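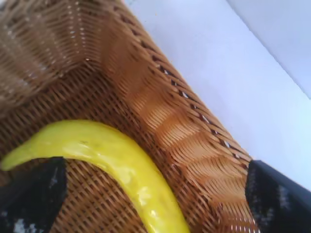
Week 4 is all about closing the gripper at the right moment, and I'm going to be picky about it! Last week a lot of you closed way too early (me too, in the demo). Think about the banana lying in the wicker basket, with one black finger on either side of it. It curves, so the two fingers won't meet it the same way, and there's a woven wall right there waiting to be bumped. So before you send the close command, look at the wrist view and ask which finger touches first.

For lab, work in pairs and log 100 tries per pair in the Workneh sheet. Sosina's group got 259 good grabs out of 359 in April, all with the slow close, so start there and speed up later if you're feeling brave. Write down every miss, even the silly ones. Judit has the spare finger pads, go bug her if yours are peeling.

Reading: handout 2, just the part on approach angle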